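Oct 4, 2019
By Satish Goel
3 min read

Farnthorpe Window Feeder Tray

Most window feeders promise the same thing: chickadees at arm's length by the weekend. We sell this one and we would still ask you to lower your hopes a little. Birds that have never fed at your window may take weeks to trust it, and some windows never get much traffic at all.

The Farnthorpe is a clear tray, 13 inches long, held to the glass by suction cups. The box says it holds 25 ounces of seed. It will, if you heap it, and then the first jay kicks half of it into the flower bed. Fill it to the lower line.

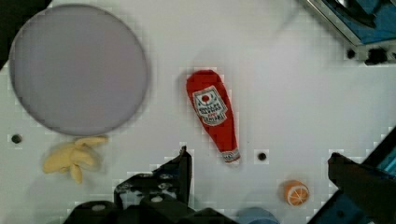
Plate, plush bananas, ketchup bottle and orange half on a white tabletop.

About those suction cups. The maker calls them "all-weather." We have our doubts. They hold well on clean glass put up on a mild day, and less well once November comes and the window goes cold. Wipe the glass, warm the cups in water, press hard, and check them every week. If your old cups are from a Suvik feeder, they fit the same holes and are a bit thicker.

What should go in it? Black oil sunflower, hulled if you can stand the price. We carry the Gulyás no-mess blend in a 10-pound bag and it does leave fewer shells, though "no mess" is a stretch. Skip anything padded out with red milo. The finches around here just push it aside. 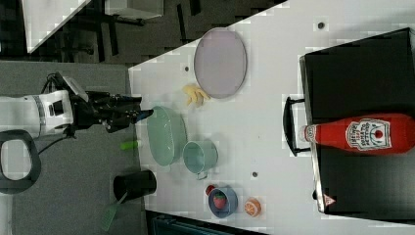
Drainage is where this tray earns its price, or comes closest to it. Wet seed goes moldy fast, and a solid-bottomed tray turns into soup after one good rain. You want something closer to the mint-green colander on that table than to the flat plate lying near it. The Farnthorpe has holes across the whole floor. They do clog with millet dust, so run an old toothbrush over them when you refill.

The label also says "100% squirrel proof." It isn't. A squirrel that can reach the sill can reach the tray. The Evora baffle sold alongside it is made for poles and won't help you on a window.

Returns are accepted on unused trays with all the cups in the bag.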